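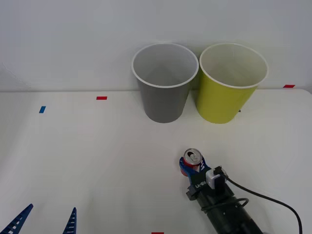

Gray cup, yellow-green cup, red can. Prestham, March.

I have never trusted the party-supply people on the subject of paper cups. They sell you color as if it were a feature, and then you get the box home and it's a cup. So when Kyrylo Dovhaniuk announced that our break room needed "a system" (one color for cold drinks, one for everything else), I said I'd keep an open mind and we could all decide later whether anything had improved.

The cups are Basico, the plain line, and the pack says they hold up to a hot drink. I have my doubts. They do stand straight, I'll give them that, and the white inside makes it easy to tell whether somebody left an inch of something at the bottom. Gray was Marta Symonenko's pick. I argued for two grays and a marker pen and lost.

As for the can, the plan says soda gets poured and the can goes straight to recycling. People like drinking from the can. I don't see a color code changing that, and Vsevolod Boiko, who drew up the plan, drinks from the can.
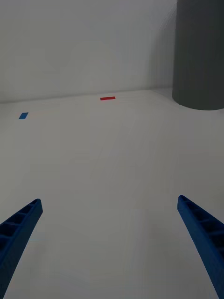 Tape is the part of the system I expected to hate. Dorian Besson wanted printed mats, which came to 57 dollars with shipping, for a table that already wipes clean. Tape costs next to nothing and comes off when everyone loses interest. The red strip toward the back wall is easy enough to find, and so is the blue one over to the left, but they're small, and I'm not convinced anybody holding a drink and a plate will look down for them. Tymofii Kravchuk thinks bigger pieces would help. Maybe. I think people put cups where their hand happens to be.

More pictures when there's something to show. Marta wants a third color next, and has already sent me a link to a pack of 540. I haven't opened it.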